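Lostley head unit - setup and care notes

These notes go with the Lostley recordings. They cover how the head unit and its cart are set up, what gets checked between sessions, and what to do when the picture or the clock goes wrong. The sorting rules for the data itself are in a separate file kept by Janka Havlíček.

Last revised October 3, 2018.

1. What the set contains

Lostley is a set of 478 short recordings made indoors with one head unit. Each recording is stored with its camera stills, a time log and a calibration file. The unit was rebuilt in May after the old neck bracket cracked, and only recordings made after the rebuild are included.

2. Placing the unit

Pick a start point with a clear view of at least one long wall. Straight edges help the alignment step, so tabletops and benches are useful. Shiny wall panels cause trouble. The overhead lights reflect in them, and the alignment program can take a reflection for a fixed point. Mask the panels in the alignment tool before the first pass.
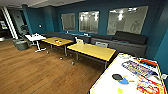 Damian Hollenstein commented on the first draft that masking alone was too slow, and that he would sooner turn the head 13 degrees away from the panels and run the alignment again. Both methods are allowed. Write down which one was used, as the calibration files differ slightly.

3. Before each session

Charge the head battery fully. It takes longer than the cart battery, so plug it in first.

Wipe both lenses with a dry cloth. Do not use spray.

Check the neck screws by hand. If one turns, take it out, clean the thread and put it back with a drop of medium thread lock. The Sotamau bracket has softer threads than the old one and strips easily.

Start the Condori logger and wait for the ready line. Then move the head slowly left and right - the angle readout should follow without jumps.

Carpet and hard floor need separate entries in the session sheet. The vibration filter has a setting for each, and the wrong one leaves a slow ripple in the motion log. 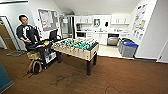

Break room with the equipment cart beside the foosball table.

4. Known faults

Clock drift. On long sessions the head clock can run up to 700 milliseconds ahead of the logger. Restarting the logger does not fix it. Stop the session, sync both clocks and begin a new recording.

Lost exposure. Turning from a dark doorway to a white wall sometimes washes out the stills. Lock the exposure on the wall first.

Loose connector. The cable behind the left lens works itself out when the head tilts down often. Press it in until it clicks, and tape it if it happens twice in a day. Shoaib Bukhari has spare cables from Zovetti.

5. Checking tilt

A foosball table makes a good target for the tilt check. The rods run parallel, the field lines are easy to pick up, and the end panel gives a flat edge close to the floor. Stand off from one end, tilt the head down until the near end is in view, and save a still. 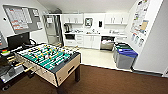 Run the line fit on that still and read the tilt error from the report. Anything under 2 degrees can be corrected in software. Above that, loosen the bracket, level the head with the small gauge and repeat the check. Do not bend the bracket to make up the difference.

6. Contact

Liesl Bachmann keeps the calibration files and handles requests for the raw logs. Report new faults to Danilo Sarmiento with the recording number and the logger version.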